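Stosau Group Teaches Robot Arm to Ask for a Second Look Before It Pulls

A research group in Stosau has published a method that helps a robot arm decide when it should stop and check before it removes a part from a used computer. The work was presented in July at a small workshop on automatic recycling, and the group says the code will be free to use before the end of the year.

The method is named Fastitz. It was developed by Noemi Obi and Sadao Shimada at the Strickland laboratory, together with the recycling company Misden, which takes apart old office computers and sells the working parts again. At Misden this work is still made by hand. A trained worker can open a desktop computer and take out the memory, the cards and the drives very quickly, but the company has difficulty to find enough people for the job.

Robots have been tried for this task before. The usual problem is that used computers are not all the same, even when they come from the same maker and have the same model number. A card may have been changed, a cable may have been pushed to another side, or a latch may be already broken. A robot which has learned on one machine often pulls with confidence on the next one and damages it.

Obi explained that her group did not try to make the robot stronger or faster. "We wanted it to know when it does not know," she said. "If the arm has a doubt, it goes back a little, looks from another angle, and then decides again. A person does the same thing with the head, without thinking."
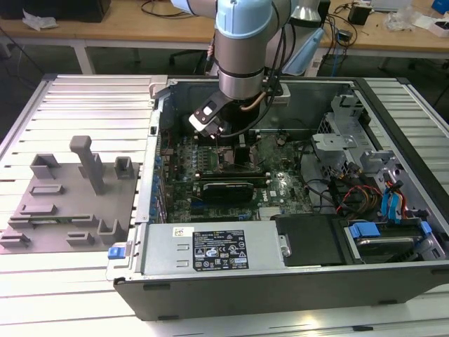

Fastitz gives every planned movement a score for doubt. The score is calculated from two sources: the picture of the open case, and the force which the gripper feels in the first moment of contact. When the score is too high, the arm does not pull. It moves up, takes a new view and makes a new plan. The group trained the system on desktop towers laid on their side, with the side panel off and the motherboard facing up, so that the gripper can come straight down from above. According to Shimada, the hardest region is the space between the motherboard and the drive cage, where the yellow, red and black power wires lie together on the floor of the case. The blue and red SATA cables are easier for the software, because their color is clear against the gray metal, but they bend in a different way in each computer. Parts with a colored handle or latch gave the lowest doubt scores of all.

To collect the training data, the researchers recorded 3440 attempts to grasp or release a part. Apinya Limsakul, a doctoral student who was responsible for the recordings, labeled each attempt by the result and also by the moment when a human operator would have stopped. She said that this second label was the slow part of the project, and that she had to write the instructions for it two times before different people gave similar answers.

The final test was made with 112 removals on computers which the system had not seen before. Without the doubt score, the arm damaged a part or a connector in 18 of them. With the doubt score switched on, and the same computers prepared again with replacement parts, the number went down to 2. Both of these cases were memory modules where one of the clips did not open completely.

The improvement has a price in time. The arm needs longer for each computer, and in the test it sometimes checked again the same part although nothing was wrong with it. Nizar Masri, who manages the dismantling hall at Misden, said that he can accept this. "A slow robot can work in the night," he said. "A broken motherboard I cannot sell."

Shoshana Okafor, an engineer who studies automatic disassembly and did not take part in the project, called the result useful but asked for caution. She noted that all the computers in the test were desktop towers and that the cases were opened by a person first. Laptops, with glued batteries and very small screws, would be a different question. She also would like to see the method tested with dust and rust, as these are common in machines that come from workshops and storage rooms.

The group agrees that opening the case is the next step. Obi said that they are now working on side panels and thumb screws, and that Misden will send more computers to the laboratory for this purpose. A longer paper with the full results for each type of part is in preparation. Companies that want to try Fastitz with their own robot arm can write to the Strickland laboratory and ask for early access.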